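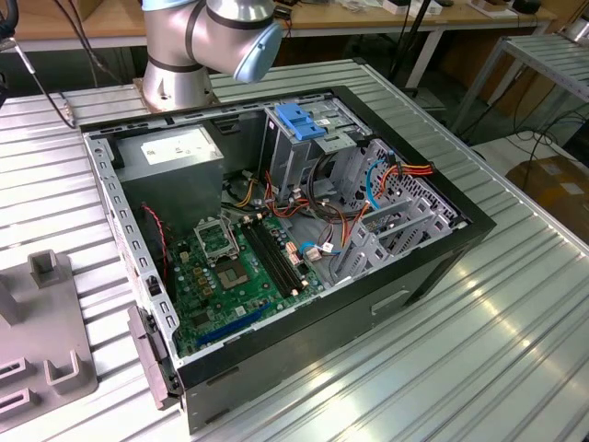

Desktop unit with side panel removed, processor and memory not fitted.

To: Equipment Services list
From: Tirta Goh, Equipment Services, Jamdale
Date: Mar 2, 2018
Subject: Re: Stripped desktops and drive caddies

Colleagues,

Several departments have asked for clarification of the February notice on surplus desktop computers. The reply below applies to all sites, including Radora and Kingi.

The Wadia office wrote:

> We hold 104 desktops for return. Most have already had the
> processor and memory taken out. Must the hard drives also be
> removed before collection, and do the caddies stay with the
> drives or with the cases? We would also like to know whether
> the side panels need to go back on.

Hard drives are to be removed at the sending site. A unit that arrives with a drive in place will be held and the department notified. Of the 100 units received from Radora last month, 79 were in order and the remainder were set aside.

Lay the case on its side on a clear bench and take off the side panel. Disconnect the data and power cables from the drive before moving it, and do not pull on the wires. 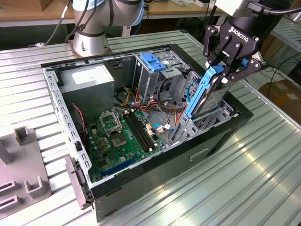 Drives in plastic caddies should be sent in their caddies. Replacements for the blue type are difficult to obtain, and we have had to order more than 2 boxes from outside suppliers this year. Write the asset number of the computer on the drive label, and enter the same number on the transfer form.

The power supply, motherboard and drive cage remain in the case. Where the processor has been taken out, please close the retention frame over the empty socket and lower the lever. Loose screws may be placed in a small envelope taped inside the cage.

Side panels must be refitted for transport. If a panel is missing, state this on the form.

Wadia may proceed on this basis. Requests for additional transfer forms should be sent to this list.

Tirta Goh
Equipment Services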